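Reuse of Light Plastic Bags in a Shared Study Room

Project report, second-year module in Materials and Waste
Rania Kanaan and Zhuoran Jin

1. Background

The study room on Nirska collects a lot of thin plastic bags. Most come from the bakery and from stationery deliveries, and until this year they went into general waste. The project asked whether they could be sorted, flattened and stored for a second use with little effort. A drawer was set aside in August and bags were kept in it unsorted until the work started. By then it held 201 bags, as well as wrapping film and soft packing pieces that had been put in by mistake.

2. Sorting

Bags were divided by clarity first and by size second. Opaque white bags went to one pile, clear bags to another. Torn bags were taken out before weighing. All handling was done on one table, as the floor proved too dusty for clean film. 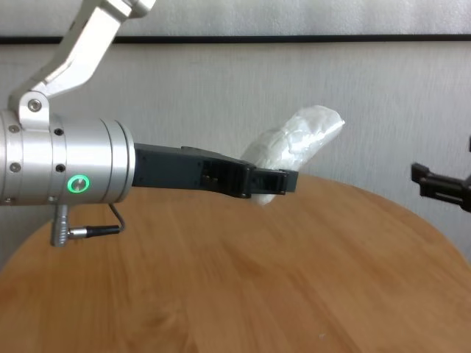

Volume was the main difficulty with the opaque bags. A thin carrier weighs very little but traps air when it is pushed into a drawer, and the drawer fills long before it is heavy. The white bag over the round table is typical of the state in which they reached us, crumpled and bunched into a long, uneven shape. Bags in this condition were opened fully, shaken once and laid flat before folding. Of the 201 bags, 157 were fit for reuse after sorting. The remaining 44 had split seams or food residue.

3. Folding and storage

Two folds were compared. The first was a strip fold, in which the bag is pressed flat, folded lengthwise and rolled from the closed end. The second was the triangle fold described in the Říha handout. The triangle fold gave a tighter packet but took longer to learn, and it failed on bags without handles.

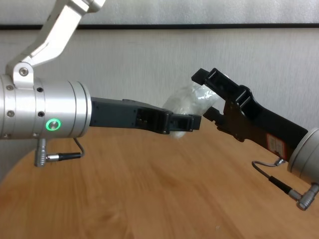 Clear film behaved differently from the white carriers. It is stiffer, keeps its creases and tends to spring open if the roll is not held. Wrinkles of the kind seen in the clear bag between the two grippers had to be smoothed out by hand before the strip fold would lie flat - a step left out of our first plan. Rolled clear bags were held with a paper band. The bands were cut from scrap sheets at a width of 70 mm, which was wider than needed.

4. Other items

Soft items were listed separately, as they could not be folded to the same pattern. They were kept in an open Firkon tray beside the drawer.

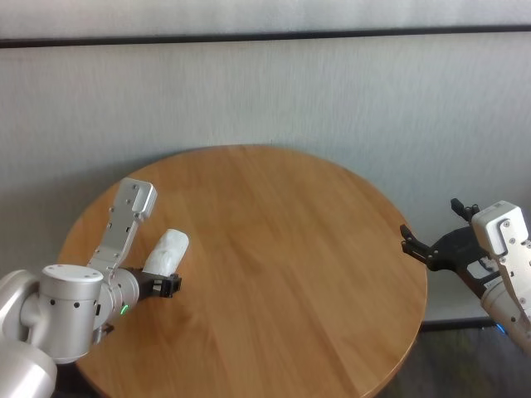
Figure 3. White cylindrical item with a soft surface, above the round wooden table.

5. Results and limits

The strip fold was adopted for both groups. The drawer, with a volume of 4000 cubic centimetres, closed fully with all 157 bags inside. Before sorting it could not be shut. We did not measure how many bags were taken out again by users of the room, so the rate of reuse is unknown. Folding times were noted by the person folding and should be read with care.

A second drawer at the Plirnska building will be sorted by the same method, with food bags kept out from the start.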